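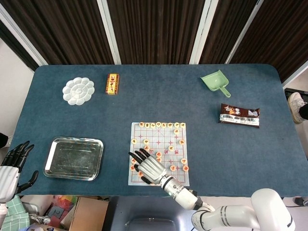

Xiangqi: a board game from China

Xiangqi is a game for two players. In English it is often called Chinese chess. It belongs to the same family as the chess played in Europe, and both games end when a king, or the piece that stands for a king, cannot escape. This page has been prepared by the Drevia Games Museum for readers aged seven to eleven.

The board

A xiangqi board is a grid of lines. The pieces stand on the points where the lines cross, and not inside the squares. There are nine lines running up the board and ten running across it, so a row of nine pieces fills one edge from side to side.

The empty band across the middle is called the river. Some pieces may cross it and some may not. At each end there is a small area marked with diagonal lines. This is the palace.

Boards may be made of wood, paper or cloth. A board printed on a mat can be rolled up and carried in a bag.

The pieces

Each player has sixteen pieces. They are round and flat, like large draughts, and every piece has a Chinese character on it. The character tells the players which piece it is.

General: stays inside the palace. A player who loses the general loses the game.
Advisor: also stays inside the palace, and moves one step along a diagonal.
Elephant: moves two steps along a diagonal and never crosses the river.
Horse: moves one step straight and then one step diagonally outwards. Another piece standing next to it can block its way.
Chariot: moves any distance in a straight line.
Cannon: moves like the chariot, but must jump over exactly one piece to capture.
Soldier: moves one step forward. After crossing the river it may also step sideways.

Learning the characters

New players do not need to read Chinese. Berwyn Gittins, who teaches the museum's beginners, recommends learning the chariot and the soldier first and playing a short game with those two kinds of piece and the generals.

Visiting the museum

The xiangqi tables are in the Bunus Room, on the first floor. Children may play there until 4 in the afternoon. Players are asked to return every piece to its box after the game.

Words to remember

River: the band across the middle of the board.
Palace: the area where the general lives.
Capture: to take a piece belonging to the other player.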